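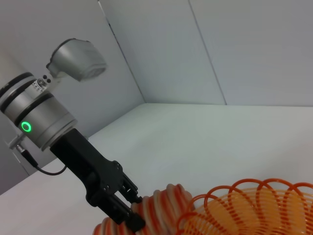 A two-finger gripper at a striped corrugated coil in one of the Rirthorpe work cells.

Print this page
E-mail this page

Visit report: the manipulation software laboratory at Rirthorpe

Members of the Automation Software Forum visited the Rirthorpe laboratory in May, at the invitation of its software group. The visit lasted from 9.30 in the morning until shortly after four, and was given over almost entirely to perception, planning and control. Members who attended the earlier visit to the Drondus assembly works will recall that the software there was shown only on slides. At Rirthorpe the party was able to stand beside the cells and read the logs as they were written.

This report is intended for members who could not attend. It follows the order of the day, except that the remarks on calibration, which came up in several rooms, have been brought together.

Background

The laboratory occupies the upper floor of a former printing works and shares its loading bay with two other tenants. Its present programme concerns the handling of objects that bend, stretch or spring back. The host group explained that its earlier work had dealt with rigid parts, for which a stored model and a good estimate of position are usually enough to plan a grasp. A coil or a length of hose has no single shape, and a plan made from one view may be out of date by the time the fingers arrive.

Three pieces of software were presented. Jultura is the perception package. Orakzai is the motion planner. The third is a set of tools for recording, replaying and marking up trials, which has no name beyond "the bench tools" and which several members thought the most useful thing they saw.

Perception

Jultura takes in colour and depth pictures from a camera carried at the wrist, together with a fixed view where a cell has one. It does not try to name every object. Its main output is a map of surfaces that the gripper could close on, each with a score and a direction of approach.

The hosts were frank about where this works badly. Translucent plastic remains the hardest case. Depth readings pass through it or scatter from it, and the thin loops of a plastic spring can vanish from the depth map altogether while remaining quite plain in the colour picture. The present version therefore relies on colour alone in areas where depth readings disagree with one another over successive pictures. Closely ridged surfaces give a different difficulty: the repeated pattern can lead the matching step to settle one ridge away from the correct place. For a broad grasp this is of little account. For a grasp that must seat the fingertips between two ridges it causes a miss.

Members asked whether striped objects had been chosen in order to make the task easier. The reply was that stripes help the colour stage and hinder the matching stage, and that the group wished to have both effects in its test set. Where two coils of similar colour lie against each other, the software must also decide whether it is looking at one object or two. The current rule is to treat them as one until a small test movement shows otherwise. One member thought this too cautious for production use, and the hosts did not disagree, but said that the opposite rule had led to a good many tangled springs.

Planning

Orakzai receives the surface map and proposes a path for the arm. It was first written for a rigid-part project and has been altered a good deal. The most important change is that a plan is no longer treated as finished when motion starts. The planner keeps 11 candidate approaches in memory and scores them again during the descent, so that the arm may move to a neighbouring approach if the picture changes.

A worked case was shown on the cell's display. The chosen approach had one finger on top of a coil and the other against its near side. The planner had rejected a straight approach from above on the grounds that the lower finger would meet the tabletop before the grasp was complete. Members were shown the cost given to each candidate and the point in the descent at which the order of the first two had changed over.

The planner also allows for cables. The cable running to a gripper hangs in a curve whose shape depends on the position of the wrist, and the earlier version ignored it. Orakzai now encloses the cable in a simple swept volume and refuses paths in which that volume passes too near the work. The hosts described this as crude, and are considering a fuller cable model. Several members advised against it, having found in their own firms that such models take longer to maintain than they save.

Control

The control layer was shown after the mid-morning break. It runs apart from the planner and will hold the arm still if the planner fails to reply in time. Contact is judged from the current drawn by the finger motor and from the forces reported by the arm. Neither signal is sufficient by itself with a soft object, as the first touch on a loose spring produces almost no resistance.

The group has accordingly divided the closing movement into two stages. In the first, the fingers close at low effort and the software looks for a change in the wrist picture. In the second, effort is raised until the object stops yielding or a fixed limit is reached. The limit is set for each class of object in a plain text file. Members from the Drondus works noted that they keep similar limits within the program itself, and that changing one requires a fresh release.

There was some discussion of how the controller should behave when an object springs back during lifting. At present it pauses for 47 milliseconds and then takes a new reading. The value was arrived at by trial and is being reviewed.

Calibration

Questions on calibration arose in every session. The position of the wrist camera in relation to the gripper is measured whenever either is removed, and is checked by a short routine at the start of each working day. The routine takes the arm through a set of poses over a printed target and refuses to release the cell if the error is above the agreed value. Staff may override the refusal, but the override is written into every record made afterwards and cannot be edited out.

Lighting is treated as part of calibration. The cell panels are plain and pale, and the group records the general brightness at the start of each session. A member asked how far results obtained under even light would carry over to an ordinary factory floor. The hosts have not yet tested this and said so plainly. They would welcome an offer of a site.

The bench tools

The afternoon was given to the recording and replay tools. Each trial is stored with the pictures, the joint positions, the candidate plans and the messages passed between programs, all on a single clock. A trial may be replayed through a newer version of Jultura or Orakzai, and the two sets of decisions are then laid side by side. It was pointed out that replay cannot show what the object would have done under a different plan, and the tools mark in grey everything that follows the first point of difference.

The set used for the current release holds 1,120 recorded trials. Of these, 1,061 have passed the clock check and are used for comparison. The remainder are kept in a separate store, as the group has found faulty records useful for testing the tools themselves.

Members were invited to mark up several trials by hand. The marking screen is plain and quick to learn, although the key used to step backwards is next to the one that deletes a mark, and more than one visitor lost work in this way. The hosts took a note of it. There was also a request for marks to carry the initials of the person who made them, which the next version will include.

Matters for members

The hosts are willing to share the record format with member firms on request. The format is described in a document of moderate length, which the Forum office now holds. The source of the planner is not available outside the laboratory. The perception package may be offered under licence at a later stage, but no terms have been set.

Firms that handle hose, springs, corrugated tube or similar goods are asked to consider lending samples. Samples should be sent with a note of the force at which the item is permanently stretched, where this is known, and should not be cleaned or degreased beforehand.

The Forum thanks the Rirthorpe laboratory for its hospitality and for the time its staff gave to questions. Members wishing to join a second party should write to the Forum office, stating whether they would prefer the perception or the control sessions, as the rooms are small and the two will be run at the same time.

Print this page
E-mail this page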